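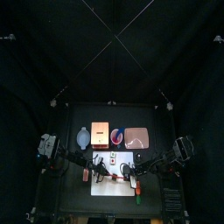
About us

Stanolel is a small company that sets up, looks after and repairs two-armed robot benches. We work out of a long brick building at the edge of Sadska, between the bus garage and a bakery that has been very good to us over the years, and if you have ever called our number and heard somebody chewing, that is the reason and we are sorry.

We started with repairs. People would bring us an arm that had begun to droop or a gripper that closed a little crooked, and we would take it apart on the big table by the window and put it back together again. What we kept finding was that the arm itself was often fine. The trouble was in the bench around it: a rail that had crept along the table, a cable pulled too tight to let the elbow turn, a lamp that threw a shadow exactly where the arms had to meet. So little by little we began asking if we could come and see the whole bench, and that visit slowly became the business.

The bench we look after

Most of what we do now is built around one kind of cell, which we call the Memitz. It is a dark table with an arm on either side, both reaching in toward a white board in the middle, and black cloth hung around the back and sides. The cloth is one of the first things visitors ask about. It keeps the view behind the arms plain and the same from morning to evening, and it saves us a great deal of puzzling over why a bench behaves differently when somebody opens a window blind.

The work surface is matte black for much the same reason. We tried a shinier one early on, and after a week of chasing reflections we took it out and turned it into a very nice shelf.

How we set one up

A new bench takes us 3 days if the room is ready for us. The first day is all frame and table. We level the table, fix the rails along the near and far edges, clamp everything down and then go and have lunch, because we like to check the clamps again after they have had time to settle.

On the second day the arms go on. We mount them on opposite sides, run the cables, and move each joint slowly by hand through everything it will ever be asked to do. You want enough slack at the wrist for a soft loop when the gripper turns, and not so much that the loop can catch on the other arm. Getting this right is fussy, friendly work, usually done by two people talking across the table, one holding the arm and the other holding the ties.

The last day is for teaching the two arms to share the middle of the board. Bringing both grippers close together over one slender rod is a lovely test, and we use it on every bench! If one side sits even slightly off from the other, the rod will tell you, and you can go back and adjust the mount before anything heavier is tried.

We also put ordinary things on the table: little blocks with colored marks, a cup, a dish with handles, a wooden box with a slot in the top. A bench that has only ever met a bare table tends to be surprised by real life, and we would much prefer it to be surprised while we are still in the room with our tools open.

Looking after it

Every bench we install gets a visit after its first 400 hours of running, and then a standing visit each March. We wipe down the rails, look along each cable for rubbing, tighten the clamps, open the grippers and clean out whatever has found its way in there (lint, mostly, and once half a raisin). We check that the arms still come to rest where they did on the day we left. The whole thing takes roughly 30 minutes an arm when all is well, and as long as it takes when it is not.

Between visits, there are a few things we ask owners to do for themselves. Please keep the board clean with a soft dry cloth. Please don't lean on the rails, however handy they look. And if an arm starts to make a new sound, write down what it was doing at the time and call us before the sound goes away again – a sound that has gone away is the hardest sort to fix.

When something breaks

Call us anyway, even if you think it was your fault. We keep spare grippers, cables and joint parts for the Memitz on our own shelves, and older parts come from our storeroom in Cuautle, where we hang on to things a good deal longer than is sensible. If the repair can be done at your table, we will do it there, and you are welcome to stand by and watch. Many of our customers have learned to do the small jobs this way, and we are glad of it, even though it means we see them a bit less.

Visiting us

You are welcome to come by the workshop and see a bench being put together. There is usually at least one on the go, with its curtains half hung and its cables all over the floor. Let us know a few days ahead so that we can clear you a chair, and use the side door, as the front one sticks in damp weather and we have been meaning to get to it for some time.

Page last updated May 2023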